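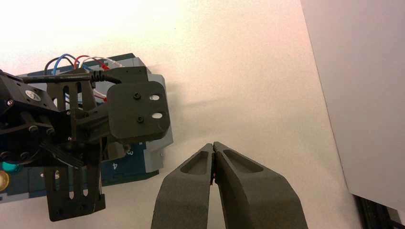
Vaida Luik wrote back after reading the first draft of this file and asked why a list of old dance records needed a README at all, when anybody who wanted it would surely just open the spreadsheet and start scrolling. Fair enough, and if you are that sort of person please go ahead, the file is called tracks.csv and it opens in anything. But she then sent three more messages asking what the "side" column meant, why some tempos had a question mark after them, and whether the Benis records were all in there or only the ones with printed sleeves, so here is the README after all.

DOLTELNESS
A track-by-track list of small-run electronic records and tapes

What it is

Doltelness is a list of tracks from records and cassettes put out by very small electronic labels, mostly the kind that pressed 200 copies, sold half of them from a box behind the DJ booth and gave the other half to friends. It has one line per track. There are some 3000 lines in this release, and each one says what the track is called, who made it, what it came out on, how fast it is and (when we could find out) what it was made with.

The name comes from the first tape that went into it, which has the word Doltelness written across the inlay and nothing else. No artist, no label, no year. We still don't know who made it. It is very good, if you like slow, rubbery music with a lot of hiss, and if you happen to know anything about it, please, please get in touch.

How it started

I (Libor) was helping to put together the music for a radio series on the parties in Bolthorpe, and I kept needing to know simple things. Was this the track that opened the Benis compilation, or the other mix of it? Did the Dambrauskienė twelve-inch come out before or after the tape? The big public databases are wonderful and I use them every day, but for this corner of music they have gaps you could drive a tour bus through, so I began writing things down for myself. Then Vaida heard that I was writing things down, and she has a much larger record shelf than I do, and it grew from there.

The radio series was finished in May. The list wasn't, and I suppose it never will be, but it has settled down enough that other people could use it without swearing at us too much.

What's in the folder

tracks.csv
The main list. UTF-8, commas, a header row, quotes around anything that has a comma in it. Please don't open it and save it again in an old spreadsheet program before you look at the names, as some of them will eat the accents, and poor Dambrauskienė has suffered enough already at the hands of sleeve printers.

releases.csv
One line per record or tape. The release_id column matches the one in tracks.csv.

sources.txt
Where each piece of information came from, in plain sentences. It's a bit rambling. Search it by release_id.

spellings.txt
All the ways an artist's name has been written, with the one we settled on listed first.

changes.txt
What changed and when.

The columns in tracks.csv

release_id: a short code we made up. It isn't the catalog number, as plenty of these records never had one, and Benis used the same one twice.

side: A or B for most things. For tapes where neither side is marked we used X and Y, and X is simply the side that was facing up when the case was opened. Yes, this is silly. If you own another copy, your X may be our Y.

position: the order on that side, starting from one.

title: as printed, with the printed spelling, even where it is plainly a slip. If there is no title the field says [none]. Please don't take [none] for a title. There is one track that really is called None, and it doesn't have brackets.

artist: as settled in spellings.txt.

artist_printed: as it appears on the label, sleeve or inlay.

tempo: beats per minute, to the nearest whole number. A question mark after the number means that the track drifts, or that we couldn't agree on whether to count it at full speed or at half. Vaida hears nearly everything at half. I have given up arguing and the question mark is our peace treaty.

length: minutes and seconds, measured from the first sound to the last, so a long fade into tape hiss was a judgment call.

gear: any machines mentioned on the sleeve, in a fanzine or by the artist. We did not guess by ear. It's great fun to sit around and say "oh, that's surely such-and-such a drum machine," and we did plenty of it, but none of that went into the file.

locked: yes if the side ends in a locked groove.

notes: anything else. Some of these are long and a few are frankly more about the evening we spent listening than about the track. I left them in.

How we did it

For every record we had in our hands, one of us played it all the way through and typed up the line, and the other one checked it later from a recording of the same copy. Tempos were tapped by hand and then tapped again by the other person. When the results were more than 2 beats apart we sat down and did it together. Automatic tempo tools were tried early on and they did fine with the straight four-to-the-floor material, but they went to pieces on the broken rhythms and on anything recorded to cheap tape, and we found it was less work to tap everything than to go hunting for the mistakes.

Some things we never held in our hands. There are 100 tracks in the list that come only from other people's recordings and notes, and these have "secondhand" in the notes column. Speeds on those are less sure than the others, as you can't tell how fast somebody else's turntable was running, and if you're going to do any kind of tempo study I would leave them out.

What it's good for

Radio people checking credits. DJs trying to put a name to something on an old mix tape. Anybody writing a history of a scene, or making a film about one, who needs to get the order of releases straight before they start calling people up and asking them to remember. It has also been used, to my surprise and delight, as the basis for a listening evening where the host picked lines at random and played whatever came up.

What it's not good for

Please don't use it to say how many records came out in a given place or year. We wrote down what we could find, and what we could find depends heavily on which shops we like, who our friends are, and which cellars stayed dry. Bolthorpe is very well covered, since we both went there for years. Towns an hour down the road may have had just as much going on and hardly show up.

It also isn't a price guide. We took out the column with what we paid, partly to be polite and partly to spare our own feelings.

And it contains no music! I mention this as people do write and ask. We don't have the right to hand out the recordings. Where an artist sells their old work somewhere, the link is in releases.csv, and I hope you'll use it.

Known problems

The Benis compilations list several tracks in the wrong order on the sleeve. We give the order in which they really play, so your sleeve and our list will disagree.

Dambrauskienė used at least one other name, and maybe more than that. We have only joined names together where the artist has said so in print or told us it was fine. If you know of another, kindly ask the person first before sending it to us. Some people chose to be unknown and we'd like to leave them that way.

A few release years are taken from a date stamped on a test pressing, which can be a good while before the record was in shops. These are marked "tp" in releases.csv.

Lengths for the tapes may be a little off. Tape decks are moody creatures.

Sending us corrections

We love them. The easiest thing is to send the release_id, the column, what it says now and what it should say, along with how you know. "I was there" is a perfectly good way of knowing, and we'll write it into sources.txt under whatever name you like, or none. Photos of labels and inlays are a big help, the more boring and flat the better. If you'd like to send a whole batch, use the same columns as tracks.csv and leave blank whatever you aren't sure of. A blank is much easier for us to deal with than a guess.

Answers can be slow. Vaida does the spelling and artist questions and I do everything to do with speeds, sides and pressings, and we each go quiet for weeks when work is busy.

Using the list

You may copy it, change it, print it, build it into something else, and use it for paid work. We ask that you mention Doltelness by name somewhere, and that if you fix things in your own copy you let us know so that we can fix ours too.

If you need a line to cite:
Luik, V. and Procházka, L., Doltelness: a track list of small-run electronic records and tapes. Release of 2019-07-25.

Thanks

To everyone who lent us records and didn't ask for them back too soon, to the people at Benis for digging out their old order book, and to whoever wrote Doltelness on that inlay.

Still missing, and wanted badly: the B-side of the second Dambrauskienė tape (ours has been recorded over with a soccer match), any Benis flyer with a track list on the back, and a clean copy of the Bolthorpe New Year's cassette.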